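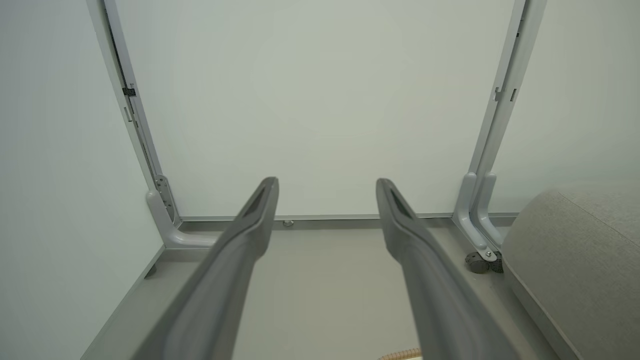
Les deux doigts de la pince devant le panneau du fond de l'enceinte, vus par la caméra de poignet. Photo Gandik

Chez Gandik, la couche de commande des pinces a été réécrite deux fois. La première version tournait dans le même processus que la perception ; la deuxième l'en a séparée, mais gardait une horloge commune. La troisième, livrée aux intégrateurs sous le nom de Huvska, fait l'objet de cet entretien. L'équipe de développement a souhaité répondre collectivement.

Le point de départ est un problème de datation. « Une image de poignet n'a de valeur que si l'on sait où était le poignet au moment de l'exposition », explique l'équipe. Dans l'ancienne architecture, l'image était horodatée à son arrivée dans la file de messages. L'écart avec l'instant réel de prise de vue variait selon la charge de la machine, et l'erreur se reportait sur la pose estimée de tout ce qui se trouvait devant les doigts. Dans Huvska, l'horodatage est fait au plus près du pilote et la pose du bras est interpolée à cette date. Le retard médian mesuré entre exposition et réception est de 18 millisecondes. « Le chiffre en lui-même nous importe peu. Nous voulions le connaître pour chaque image, y compris les mauvaises. »

La caméra de poignet pose une autre difficulté : les doigts occupent en permanence une partie du champ. Un masque fixe ne suffit pas, leur position changeant avec l'ouverture. L'équipe projette donc le modèle géométrique de la pince à partir de la mesure du codeur, puis dilate le contour de quelques pixels. Les points situés sous le masque sont retirés du nuage avant toute mise à jour de la carte de collision. « Au début, le planificateur voyait ses propres doigts comme un obstacle et refusait de bouger. C'était un comportement correct, compte tenu de ce qu'on lui donnait. »

L'enceinte d'essai est peu favorable à la perception. Le panneau du fond est blanc, uni, éclairé de manière uniforme, et les parois latérales sont blanches elles aussi. L'appariement stéréo y produit des trous ou, pire, des profondeurs plausibles et fausses. L'équipe s'appuie sur les éléments qui accrochent : les montants en aluminium rainuré aux deux angles, et le rail clair à la base du panneau. « Les montants sont verticaux, leur position est connue, on les retrouve facilement. Nous ajustons deux droites et un plan, et nous comparons au modèle. Si le résidu dépasse le seuil, le cycle s'arrête et l'opérateur relance l'étalonnage. »

Le panneau lui-même n'est plus reconstruit. Il figure dans la carte comme primitive, avec une marge fixe, et les mesures de profondeur qui tombent derrière lui sont rejetées. Interrogée sur le risque d'une carte ainsi figée, l'équipe l'admet : « Si quelqu'un démonte la paroi, le logiciel continuera d'y croire jusqu'à la vérification suivante. C'est écrit dans la documentation, en gras. »

La planification repose sur un échantillonnage classique suivi d'un lissage. Une requête typique évalue 4 000 configurations avant de rendre une trajectoire. Le gain principal est venu du cache : les approches déjà validées sont conservées avec l'empreinte de la carte qui a servi à les calculer, puis revérifiées au lieu d'être recherchées de nouveau. Les surfaces souples sont traitées à part. Un textile rembourré ne se laisse pas décrire par un maillage rigide, et le contact y est autorisé dans une zone déclarée, sous limite d'effort.

La non-régression s'appuie sur des enregistrements rejoués. La base en compte 358, dont 158 se terminent par un arrêt de sécurité. Ces derniers sont les plus consultés. Chaque modification du filtre ou du planificateur est rejouée sur l'ensemble, et l'outil de comparaison, développé avec Skalbridge, signale la première date à laquelle deux exécutions divergent. « Avant, nous comparions les états finaux. Deux exécutions pouvaient finir au même endroit pour des raisons différentes, et nous passions à côté. »

Reste la question du temps réel. La boucle d'effort est isolée sur un cœur réservé, mais le pilote de caméra ne l'est pas, et l'équipe observe encore des images manquantes lors des écritures disque. Un correctif est en cours d'essai chez Seppälä, qui utilise le même matériel avec un noyau différent. Il doit être intégré à la version d'octobre, avec un format de journal révisé. Les anciens journaux resteront lisibles, au prix d'une conversion préalable.

Propos recueillis le 8 septembre 2022.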